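How does a tablet know which way is up?

Have you ever turned a tablet sideways while you were watching a cartoon and the whole picture swung around to match? I used to do it over and over when I first got one, just to see if I could fool it. (I couldn't, except when I was lying in bed. More about that in a minute!)

So how does it know? It can't see the floor. It doesn't have feet. The secret is a tiny part inside called an accelerometer. Say it like this: ak-SELL-er-OM-eter. It's smaller than your pinky nail, and its whole job is to feel pushes and pulls.

Think about riding in a car with a tennis ball hanging from a string. When the car speeds up, the ball swings back. When the car stops, the ball swings forward. And when the car is parked, the ball just hangs there and points straight at the ground, because gravity is pulling on it all the time. Inside the accelerometer there's a teeny weight held by teeny springs, and it acts a lot like that ball. Tip the tablet and the weight shifts a little bit. The chip measures the shift and tells the tablet, "Down is over this way now!" Then the tablet spins the picture to match.

Now, back to my bed problem. If I lie on my side and hold the tablet in front of my face, the picture turns sideways for me. The tablet isn't broken - it only knows where the ground is, and it has no idea where my head is. That's why most tablets have a rotation lock, a setting that tells the picture to stay put. Mine is on every night.

Here's something you can try. Lay a tablet flat on a table and spin it slowly like a pizza. Did the picture turn? It probably stayed the way it was. Gravity is pulling straight through the back of the tablet the whole time, so spinning it flat doesn't change anything the little weight can feel. Now pick up one edge and try again.

Phones use the same kind of part to count your steps. Every step you take gives the phone a small bump, and the phone adds up the bumps. I put mine in my pocket and walked from the bus stop to the Pluvholm library and back, and it said 1190 steps. Then I sat on the couch and shook it as hard as I could, and it gave me 4 more for free. What a cheater - me, I mean, and not the phone!

Some game controllers have one too, so you can steer a race car by tilting your hands. Ask a grown-up before you test yours, and hold on tight. I dropped mine on my toe.

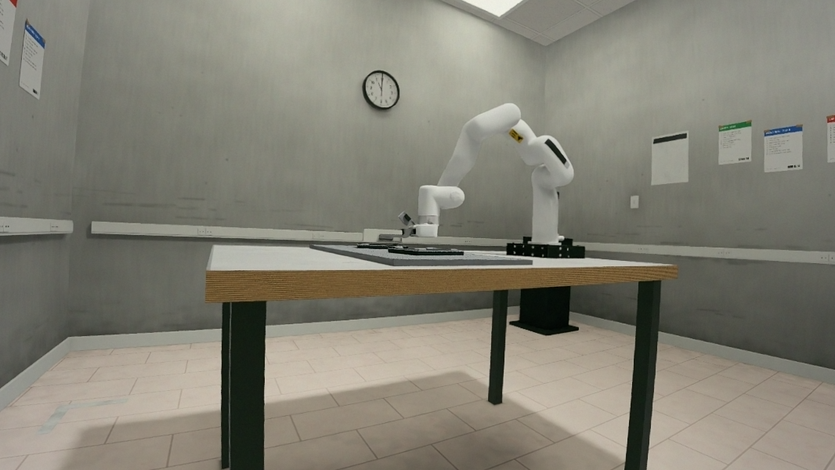
Pluvholm Library Kids' Tech Club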